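Troltis Student Robotics Club
Progress report to the Plasero Community Fund
June 23, 2026

Dear friends at Plasero,

Thank you, as always, for your patience and your kind notes. It has been a busy stretch, and I'm very pleased to tell you how the students have been getting on with the household handling project you so generously backed.

Our seven students now take turns at the arm in pairs, and they've recorded 264 attempts against the 200 we promised you. Folded and creased white things on a black cloth have taken up more of their time than any of us expected – finding a good edge to grip is a real skill! 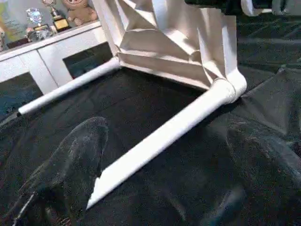
Rigid objects and next steps

The Vītola team, our four senior students, have moved on to rigid pieces and are writing their own notes on how closely the fingers can approach without a bump. They've asked to keep the wrist camera as their main view, and I've said yes.
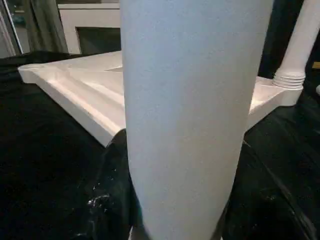

Planning for October has begun, and the students would dearly love to enter the Nullau challenge. Before then they want to sort out what to do when a big white cylinder stands in front of a white panel and hides the middle of it, with only the turned leg to one side to go by. I'll send the revised budget separately.

With warm thanks,
Justinas Org
Club coordinator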